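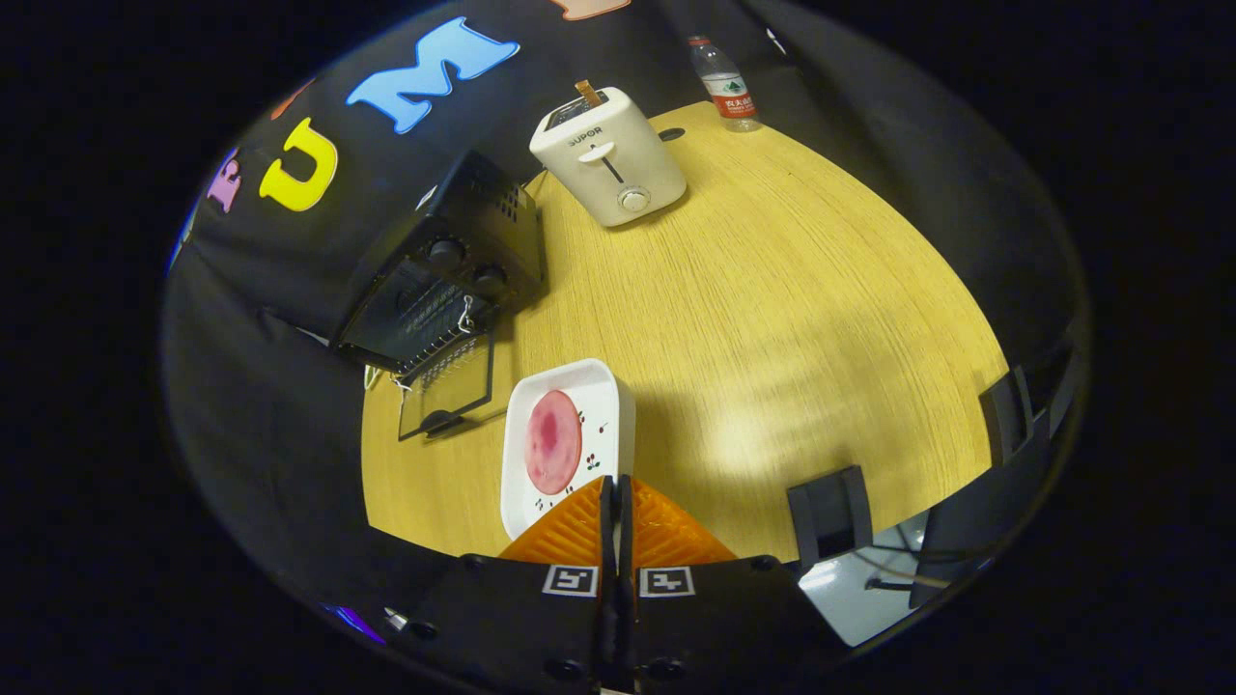 Tumo wants to know how many demos are enough before the first training run, and whether the bad ones should be thrown out.

Home Ask Topics Log in

Posted in May by Tumo

We're gathering demos with a hand-held gripper, a plate and a toaster oven. We have 1,069 so far.

Alper Güneş
Train now. Drop any where tracking was lost, but keep slow ones. Move the plate between takes or it only learns one spot.

Dulow
we did 2,000, more is better

We use cookies. Accept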